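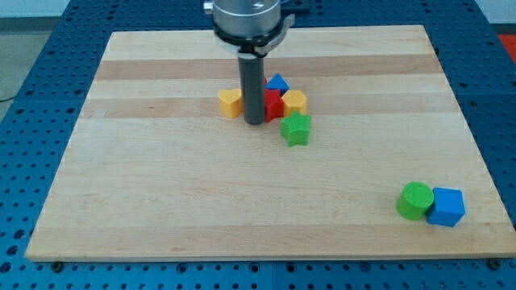 Okay, so the Mindstead shop is still eating my listings. Every time I save a product with a long description, the page thinks for a while and then drops me back on the login screen, and the draft is gone. I first noticed it Monday with one of my maple boards, the blond kind with the planks running lengthwise and a darker tan stripe across the upper part. I'd typed up a whole thing about the grain and how I oil them, hit Save, and poof! Typed it again, same thing. Short listings (I tried one that just said "spoon") save fine.

What I've tried so far:

- Cleared the browser cache. No change.
- Logged in from my laptop and then from the old desktop in the den. Both do it.
- Turned off the Trangate shipping add-on, which was the fix last November when the prices went weird. No luck this time, so it's back on.
- Saved with no photo at all. Still kicked me out.

Then I got stubborn and started cutting the text down bit by bit. It saves at 200 words and it doesn't save much past that, so I figured it was a length limit. But my older listings are way longer and they're sitting there perfectly happy!

Update, 2 p.m.: Hwa-young Ahn from support wrote back (thank you, that was fast) and asked how long I'd been typing before I hit Save. Well, I'm a slow typist, so a good while. She says the login times out after 18 minutes now and typing doesn't count as activity, only clicking does. I had no idea.

So I wrote the description in a plain text file, pasted it in, and saved right away. Worked on the first go, all of it, even the oil part. I've redone 7 listings that way and haven't lost one.

Still open from my side: can the timeout go back to what it was, or could we at least get a warning before it happens? Also the Wistilach theme shows my prices in gray on gray, but Hwa-young says that needs its own ticket, so I'll open one tonight.

Please leave this one open until I hear about the warning.

Birdie Whitlock

Contact Support | © Mindstead | Back to top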